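Section 2: Before you order

1. Set your budget first. I put 690 dollars aside for the small stuff – cables, spare fingers, a stand – and spent every cent.

2. Get two quotes. Mine came from Bimitz and Zinex, and only Zinex listed shipping.

Caution: measure your floor space before you pay a deposit!

3. Plan your practice furniture too. You want things the arm can reach without a fight, and a cheap drawer cabinet goes a long way. Look for U-shaped handles like the black ones on my gray cabinet, and leave room on top for a bowl or a bag. 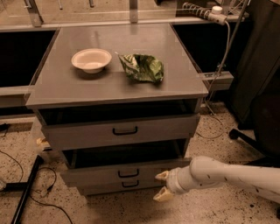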